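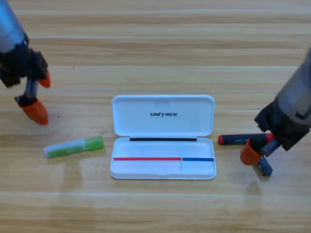 Trandton Case Packing Demonstrations

Data card, release 7
Last revised 7 April 2021
Maintainer: Marisol Carrillo, Prorko
Annotation lead: Rory Aitken, Prorko

Summary

Trandton Case Packing is a collection of two-arm demonstrations recorded by remote control. Human operators direct both arms to place a glue stick and a marker in a shallow white plastic case and to close its hinged lid. The collection is intended for research on imitation learning, in particular on tasks where one gripper must hold or steady an object while the other one works.

The release contains 3,857 episodes recorded by 7 trained operators at the Falinley site. Recording began in January. Episodes from earlier releases are included and have been relabeled under the current scheme.

Task definition

Each episode starts with the case open, its tray empty, and the glue stick and the marker lying on the table outside it. The operator may pick up the items in either order and with either arm. An episode is counted as complete when both items lie inside the tray, the lid is fully down, and both grippers have been released from the case.

The tray has a larger left section and a smaller right section. Placement in a given section is not required for completion. Where an item rests across the divider and the lid still closes, the episode is labeled complete with the flag "across divider."

Workspace

All episodes were recorded at a single station with a wooden tabletop. The case is white, with rounded corners, and has the word UNITREE printed on the lid. The same model of case was used in every episode. The glue stick has a bright green cap. The marker has a black barrel and a red cap.

The fingertips are orange and tapered. Operators were told to press with the tip and to avoid dragging the side of a finger over the lid, as sideways loads can shift the case. Fingertips were inspected at the start of each shift and replaced if worn.

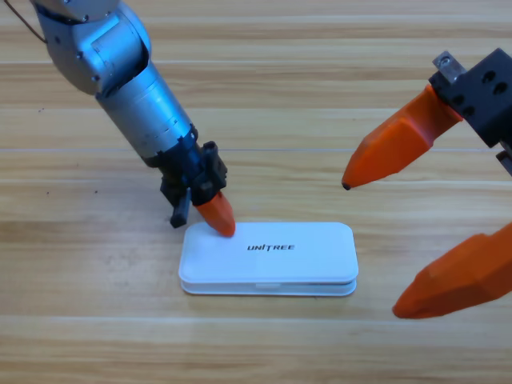 Closing the lid is the step with the highest rate of repeated attempts. Two methods are accepted. In the first, one arm presses down on the lid while the other stays clear. In the second, one arm braces the tray and the other brings the lid over. The method is recorded for each episode in the field close_method, with the values single, braced and mixed.

Collection procedure

Operators completed a practice period before any of their episodes were accepted. They worked from a written protocol and were free to pause at any point. Pauses have been kept in the recordings and are marked in the event track. After each episode the operator reset the table by hand and varied the position of the case and both items within the permitted area.

Contents of each episode

video: color video from fixed cameras at the workspace
joints: measured joint positions for both arms
commands: commanded joint positions for both arms
gripper: opening of each gripper
events: start, grasp, release, lid contact, pause, end
outcome: complete, incomplete, or stopped by operator
operator: anonymous code

Splits

A fixed set of 250 episodes is held out for testing. All remaining episodes are provided for training. Users who require a validation set should draw it from the training portion and report how it was drawn.

Annotation

Event times were marked by one annotator and checked by a second. Disagreements were settled by the annotation lead. Incomplete episodes were kept in the release, and their event tracks end at the last event that could be marked with confidence.

Known limitations

One table, one model of case and one pair of items are represented. Policies trained on this collection alone should not be expected to handle other containers. The lid and tray are both white, and the edge between them can be hard to locate under strong light. Arms may also block part of an item from a given camera.

Access and contact

The collection is distributed under the Contreras research terms, which permit noncommercial use with attribution. Corrections to labels should be sent to the annotation lead with the episode number and the name of the field concerned. All other inquiries should be directed to the maintainer.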